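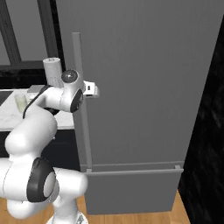
Teaching a simulated arm to open the fridge with the Leketti kitchen pack

By Austra Ozoliņš

I've been putting off doors. Picking up cups, fine. Wiping a counter, fine. But a door pulls back at you along a curve, and if the arm disagrees with the curve even a little, you get a hand skating off the handle or a joint sitting at its limit. So when Leketti put out the kitchen pack for Pisby (the simulator I use for nearly everything), the refrigerator was the first thing I loaded, and I've had a great time with it!

What follows is how I got from a fresh install to an upper door that swings open on command. You should already have Pisby running and be able to jog an arm in it. You don't need a real robot.

What you need

- Pisby, version 9 or later
- The Leketti kitchen pack, which costs $99 for a single seat
- Any arm model with a parallel gripper. I used a white seven-joint one that ships with Pisby
- An evening

Step 1. Load the kitchen and check the fridge

Open the pack from the scene library and choose the kitchen with the marble-look counter. Leave the lighting alone for now. Click the refrigerator and open its joint list. You want to see two entries, one for the upper door (a hinge) and one for the freezer drawer (a slide). If you only see one, your copy unpacked badly, so delete the folder and download again. That happened to me on a slow connection.

Drag both sliders by hand before you bring in the arm. Watch where the handle goes as the door swings. The vertical bar is on the left side of the door and the hinge is on the right, so the handle travels out into the room and then off to the right in a wide arc. Your arm has to follow all of that.

Step 2. Place the base

I wasted most of my evening on this step. My first instinct was to park the base straight in front of the door, which is exactly where the door wants to go. Put it off to the left, near the counter, and turn it so the arm reaches across to the handle.

Run the reach check from the Tools menu with the door closed, then again with the slider at half and at full. The handle should stay green in all three. If it goes yellow at full, move the base a little toward the fridge. If it goes red when closed, you're too near and the elbow has nowhere to fold. Keep an eye on that elbow, by the way: it swings out over the counter, and everything on the counter is a solid object with its own collision shape. I knocked the paper towels over more times than I'd like to admit.

Step 3. Set the grasp

Pick the handle bar as the target and set the grasp height to roughly the middle of the upper door. Low on the bar you get close to the little bracket where it meets the door, and the fingers catch on it. Up high, my arm ran short of reach.

Bring the hand in slowly, with the fingers open on either side of the bar, and close with light force. The default grip is far too strong. With a hard grip the hand is locked to the bar and can't turn around it, and the wrist has to do all the turning by itself. Drop the force until the bar can roll a little between the fingers. The pack calls this setting "handle slip," and I think it's the best thing in the whole product. Other kitchen sets I've tried glue the hand to the handle and call it a day.

Step 4. Pull along the arc

Don't draw a straight line. In the motion panel, choose Follow Joint and point it at the door hinge. Pisby reads the hinge position from the pack and makes the curve for you. Set the end angle to something modest the first time and work up from there.

Go slow on the first bit of travel. The door has a seal setting that gives extra resistance right at the start and then lets go, and if you pull fast the door flies. It feels very much like my fridge at home, which made me grin.

Step 5. Repeat it with small changes

Once it opens, turn on Vary Start and let it run overnight. I did 238 attempts with the base nudged a bit each time. Most of the failures were bad grasps at the beginning, so go back to Step 3 if yours look like that too. Save the log. You'll want it when you change the gripper.

What I'd like to see improved

The documentation for the seal setting is thin, and I only understood it after Ojārs Pärn posted his notes on the Pisby forum in June. The finish on the refrigerator is one flat gray, so if you're training anything that depends on camera images you'll want to add your own materials. And the drawer! The freezer drawer's wide bar is easy to grab, but my arm had to reach so low that it ran into its own base. I haven't solved that one.

Would I buy it again? Yes, for the handle and the hinge alone. I've already started on the cabinets.

Comments

Darius Lapiņa
Does Follow Joint work if the base is moving as well? I have the arm on a cart.

Austra Ozoliņš
I haven't tried it. Lock the cart first and get a clean pull, then let it move.

Catriona Rutherford
Lowering the grip force fixed mine right away. Thank you!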